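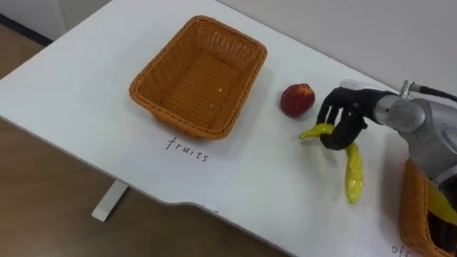
Sorting table, gallery one: baskets, labels, a lot of stuff

Quick page, more photos when I get to them. We moved the shared kitchen and the supply closet out of the old Demholm office in February and everything, I mean everything, went into the same boxes. Pens in with the onions. A stapler in the bread bin. So the white table got turned into the sorting table and it's been that way ever since.

How it works, for people who keep asking me in the hallway: baskets on the table, a word by each basket, thing goes in basket. Fruit goes in fruits. Office supplies go in office supplies. If you don't know, leave it on the table and somebody will know.

Top photo — fruits basket with nothing in it yet and one peach next to it. The word is written right on the table in black marker. Yes it's on the table. I have tried Omodent spray on a corner and it comes off with some rubbing, so please stop emailing me about it.

A few notes before the next one, in no order.

Baskets are from the Wako shop on the lower street, the woven kind. Got them for the fruit first and then liked them enough to use for the rest. They wipe down OK. Do not put them in the dishwasher, someone did that with the old bread one and it went a funny shape. RIP.

Peaches bruise. Put them in, don't drop them in. Same goes for nectarines, pears, anything soft. Apples can take a bit more but be nice to them too.

Bananas do NOT go in with the rest, they make everything else go soft too quick. Hang them on the hook by the window. Feven Dinsa put the hook up and it holds a big bunch no problem.

Paper clips. We have a box of 500 and I would guess nearly 30 are on the floor of the van. If you find any, office supplies basket. Rubber bands same. Batteries are not office supplies!! Batteries go in the jar on the shelf, dead ones in the other jar.

Sticky notes with writing on them: read it, ask whose it is, then bin it. Pens: try them on scrap paper first, a dry pen is trash and not a supply. I've said this before. I will be saying it again.

Next one has two labels going.
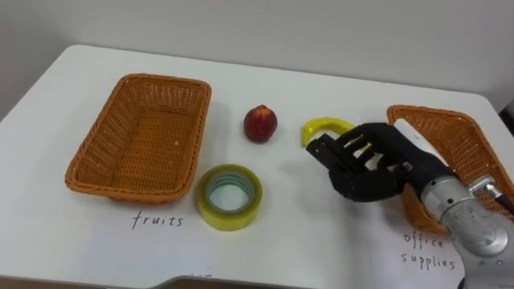 Fruits on the left, office supplies on the right, and the in-between stuff still waiting its turn.

The second label is on a sheet of paper this time, so you can all relax about the table. Two lines, "office" then "supplies". My vote is to do all of them on paper from now on — easier to move when a basket moves. The marker one can stay till we do the big clean.

Inventory, since a couple of you wanted it. The old supply list had 1,026 items on it, which is silly for an office our size and a good part of it was toner for a printer we don't own any more. I crossed off what I could. There are 88 lines left that I need another pair of eyes on, list is taped inside the closet door, initial next to anything you know we still use. Pencil please.

Still to label:
Tea and coffee
Tape and string
Cables (ask first, some belong to Skamine and have to go back)
Spoons, there are so many spoons

If you're taking fruit home on a Friday take it from the basket and not out of the boxes, the boxes haven't been checked and there was a lemon in one that I don't want to discuss.

Bigger copies of both photos if you want them, just ask me. Some of the closet shots came out too dark to use so I'll redo those when the bulb gets changed. Tea and coffee basket is next, probaly with a paper label.

Page last changed April 8, 2026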